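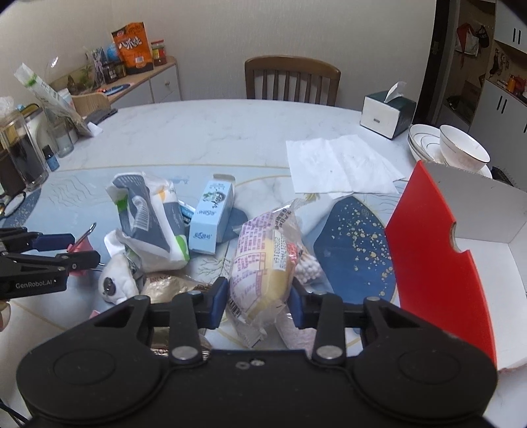 Both hand-held grippers at the dining table, with the wrapped bread between the pads of the near one.

Table Clearing Gallery: Teaching Pick Order From Hand-Held Demos

Posted 22 December 2021 by Minttu Heiskanen

Welcome to our gallery page! We've been working on a question that sounds small and turned out to be a lot of fun: when a table is covered in everyday stuff, what should go first? People sort this out without thinking. They grab the thing on top, or the thing blocking their way, and keep going. Our method, which we named Drarkine, learns that order from people clearing real tables with a gripper in each hand, and no robot arm is needed for the demos at all.

More on the table above

This is our favorite kind of clutter. Soft packs, a light blue carton, a plush toy, cotton swabs in a clear bag, tissue sheets lying flat, and a stack of dishes farther back. Hard and soft things share one table, and some of them overlap, so the order matters as much as the grasp.

The bread is a great test item. The wrapper has crimped ends, the print is dense and the clear plastic tends to throw reflections, all of which used to fool our old grasp predictor (we called that one Maletti, may it rest). Drarkine looks at the width between the fingertips along with the picture, and that one extra number helped more than anything else we tried.

The shiny gold-beige package partly hidden behind the linkages is worth a look too. Lawal Wike wrote the part of the model that keeps track of things the gripper itself is covering up, and I still think it's the neatest piece of the whole project.

How the demos are used

Each clearing run is split into single picks. We recorded 2000 picks in all and kept 1645 after checking the tracking. Another 300 were held back for testing, taken from the kept set, and none of those tables were seen in training.

The order model and the grasp model are trained together. Tianyou Qin tried them apart in May, and the order model kept choosing things the grasp model had no good way to hold. Joined up, they settle on picks that both can live with, and it's a joy to watch the scores climb side by side!

What we found

On the held-back picks, the model's first choice matched the person's, or was one our graders called just as good, 97 percent of the time on tidy tables. Crowded ones are harder, and flat tissue is still our worst item by far. Aiguo Lu is working on a sliding move for it, and the early runs look promising.

Patterned table coverings gave us trouble as well. Printed leaves and thin curved lines can pass for edges of real objects, so we now train with swapped backgrounds.

Thanks to Baoshan Su for the grading tool and to everyone at Wokard who read the draft. The Humphreys baseline scores are in the appendix of the write-up.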